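Thread on storing and giving emergency seizure medication at school, from the records side. I run health office compliance for a mid-size district. Procedure only, no legal advice. State rules differ, so check yours before copying anything.

1/ Rescue medication and daily medication are two different orders. A daily dose has a time. A rescue dose has a trigger: seizure length, number of seizures in a period, or a pattern the prescriber describes. If the order says "as needed" and stops there, send it back before the first day of attendance.

2/ Minimum fields we accept on a rescue order: drug, dose, route, trigger in minutes or count, whether a second dose is allowed, interval before the second dose, and when to call 911. Seven fields. Most incomplete orders are missing the interval.

3/ The order and the pharmacy label have to match. Weight-based doses change as children grow, and the box in the cabinet is often one prescription behind the paper. We compare label to order on intake and again after winter break.

4/ If they don't match, the nurse calls the prescriber the same day. A parent's verbal confirmation does not update a signed order. This is the step parents like least and I understand why. It stays.

5/ Nasal products come as single-use devices. Do not prime or test them. Staff who trained on an older rectal product need new training, with a new signature on the training record. "Already trained on seizures" is not a training entry.

6/ Who can give it when the nurse is out of the building depends on state law, then on board policy, then on a named delegation. We keep delegations by person, by student, by drug. A delegation to "front office staff" is a delegation to no one in particular and we stopped accepting them in July.

7/ Numbers from our own files, for scale. We have 1,635 students with any medication form on record. The forms for this school year came to 3,495 pages before renewals. Rescue orders are a small share of that and take up most of the phone time.

8/ Software. We moved from Beddoe to Zenport last summer. Zenport handles expiration alerts well. It handles triggers badly: one free-text box, 400 characters, and it truncates on print without a warning. We now attach the signed order as a scan and type "see attached" in the box.

9/ If your system truncates, test it by printing. The screen view on ours showed the full text and the paper did not. Xuân Hứa in our east cluster found this while packing for a field trip.

10/ Field trips. The medication travels with the delegated adult, in the labeled pharmacy box, with a copy of the order. It does not go in the luggage bay or in a backpack that gets handed around. Sign out, sign in, with times.

11/ After-school programs are the gap. If the program is run by an outside provider, our order does not automatically cover their staff. Families assume it does. Put the question on the enrollment form – one line, yes or no – and route every yes to the nurse.

12/ Storage. Rescue medication has to be secure and also reachable fast, and those two pull against each other. Our rule during school hours is a closed cabinet in a staffed room, with the location written in the plan. Follow the temperature range on the label. Window sills and vehicles are out.

13/ Paper plans stay out even with software in place. Substitutes often don't have a login. One printed plan per student, in a sealed folder at the health desk, replaced whenever the order changes. Shred the old one on the same day.

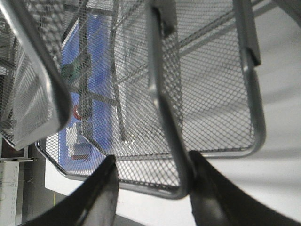 Mesh desk organizer, silver.

14/ Log the event in real time if a second adult is present: seizure start, dose given, 911 called, seizure end, handoff to EMS. Use one clock. We have had reports where the dose was recorded before the seizure began, from a wall clock and a phone that disagreed.

15/ Used devices go to EMS or back to the nurse, never in the classroom trash. Note the lot number before it leaves. Then start the replacement request, and tell the family in writing that the student has no dose at school until it arrives.

16/ For students with two prescribed doses at school, we stock both in the same box. Splitting them between the health office and a classroom looked sensible until a drill at Dorby Elementary, where the second dose was on the wrong floor.

17/ Thắng Vũ asked whether we drill. Yes, twice a year per building, timed from the radio call to the box being in the room. Times go in the building file. No student names on the drill sheet.

18/ I'll post the blank intake checklist once the spring revision is signed off. Replies are open for form questions. Please leave student details out of them.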